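Gamumum Facilities Forum
Board: Automation and Equipment
Topic: Are machines ready for tidying and bench-reset work?
Started 2020-12-18

lev_operations
Members of this board have been asked to comment on whether our sites should budget for automated tidying in the coming fiscal year. The duties under review are modest: clearing desks, returning pens to their holders, resetting workbenches at the end of a shift. The Lévesque site currently assigns 20 minutes per shift to this work. I would appreciate responses based on direct experience. Vendor literature has already been circulated and need not be repeated.

benchwright
Our department evaluated the Wavosel arm in July. Over the trial period it was given 900 pick-and-place attempts on ordinary desk items and completed 780 of them without assistance. Management considered this a favorable result. I did not. A staff member had to remain nearby for the others, and the time saved was therefore very small.

north_annex
I must respectfully disagree with the previous post. A new employee would also require supervision during the first weeks, and we do not conclude from this that new employees are unsuitable. The completion rate improved once the lighting over the bench was corrected.

benchwright
A new employee does not need the lighting corrected in order to find a pen holder. I would also point out which items accounted for the failures. Boxes, tape rolls and hand tools gave little trouble. Clear plastic was responsible for most of the unsuccessful attempts. Depth sensors read through it or pick up reflections from it, and the arm then closes on empty air or pushes the item along the table.

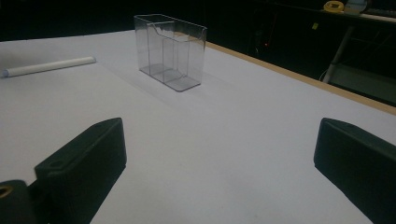
The second difficulty is placement. Picking up a marker is one task. Setting it upright in a narrow compartment, without tipping the holder, is a considerably harder one, and the two should be scored separately in any report that goes before the budget office.

quillon_7
I support separate scoring. The Calia group published its internal guidelines to members last year, and they treat "grasp," "carry" and "place" as three distinct results. Under that method our own figures looked much less impressive — grasping was acceptable, placing was poor.

lev_operations
Thank you. Could members state whether the difficulty with clear items is expected to be resolved by software, or whether sites should plan to replace such items with opaque ones?

north_annex
We replaced ours. The cost was minor and the improvement was immediate. I see no reason to wait for better software when a solid gray holder serves the same purpose.

benchwright
That may suit an office. It does not suit a household, where people own what they own, and it does not suit our parts room, which has 231 clear bins for the reason that staff need to see the contents. If the room must be altered before the machine can work in it, the alteration belongs in the cost estimate.

quillon_7
Agreed as to the cost estimate. I would not go so far as to call the equipment unready, however. For repeated movements with known items it performs well. General tidying is a different category of work, and in my opinion it should be deferred.

lev_operations
The comments will be forwarded with the draft request. Members who hold trial records with separate grasp and placement results are asked to attach them to this topic.

north_annex
Ours will be attached once the bench lighting notes have been added to them.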